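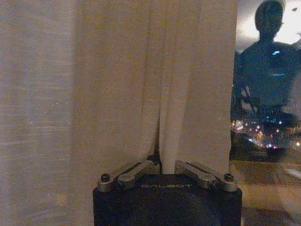 Kornetdale Curtain Notes: README

Version 2, last edited June 29, 2018

What this is

A folder of notes and photos on curtains in hotel-style bedrooms: how they hang, how they get opened and closed, and what they do to the light. It was put together under the Grotesel project, which wanted to know if "two layers at the window" means the same thing from one room to the next. I doubt it does, and the notes haven't changed my mind.

There are 246 entries from 37 rooms. An entry is one curtain in one state (open, closed, or partly open) with a short text note. Some entries have photos and plenty don't.

Why you should be careful with it

The labels came from the Szalai list, an older set of terms for soft furnishings. It has one word for anything thin and one word for anything thick. A loosely woven beige curtain can go either way on that list, and it did, depending on the day. I left the original labels alone and put my own reading in the column called "second_look". Where the two disagree, trust neither until you've checked the photo.

The word "blackout" needs the same warning. The list uses it for any heavy drape. No light was measured in any room, so all it tells you is that the drape looked thick to whoever filled in the sheet. If your work depends on how dark a room gets, this is the wrong folder.

Night entries

Night was supposed to be the easy case. With the lamps on and the curtains open, the glass gives you the room back along with the city: the bed with its white sheets, the bright bowl of the pendant light, and then small lit windows and red and orange lights from outside mixed in with all of it.

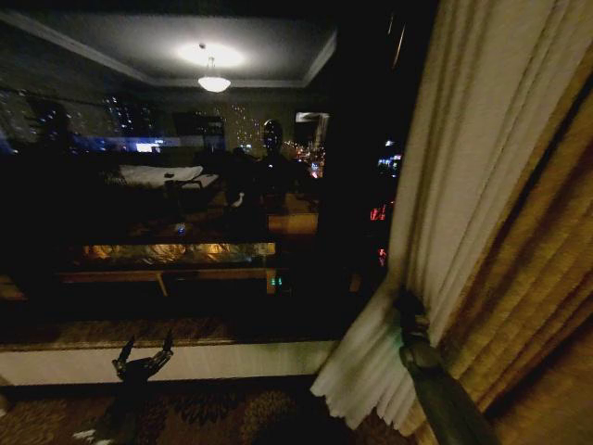 So the "view" column for night entries is weak. Several sheets list things as outdoors that I'm fairly sure were indoors. I fixed the ones I could settle and marked the rest "unclear". Please don't turn "unclear" into "none" when you clean up the table. An earlier copy did that, and it made the night rooms look as if they had no view at all.

Columns

room: a number, with no meaning beyond order of entry
layer: sheer or drape, from the Szalai list
second_look: my own reading, often blank
state: open, closed, partly open
color: plain words such as white, beige, gold
view: what was noted through or beside the cloth
note: free text, spelling left as found

"Partly open" covers everything from a hand's width to nearly all the way. I asked for a finer scale and didn't get one.
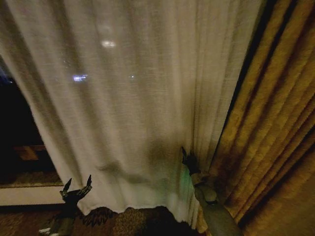

Sheer with gold drape partly open, night. Lights outside show through the sheer.

Fabric and color

Fabric names are guesses. A pattern that looks like damask under a warm lamp may be something much plainer by day, and no sample was ever cut or tagged. Color suffers too. The same white cloth can read gray near the top and cream lower down, and the sheet only has space for one word.

What it's good for

Practicing descriptions of folds, layers, and overlaps. Testing whether your own labels hold up at night. I would not use it to compare fabrics, and I would not quote totals from it.

Related files

The Drurker notes cover bed linen and use a different room numbering. The two sets can't be joined on "room", although the column names suggest they can.

Corrections

Send the entry number and the old value along with the new one. Changes to "layer" go into "second_look", and the original stays put.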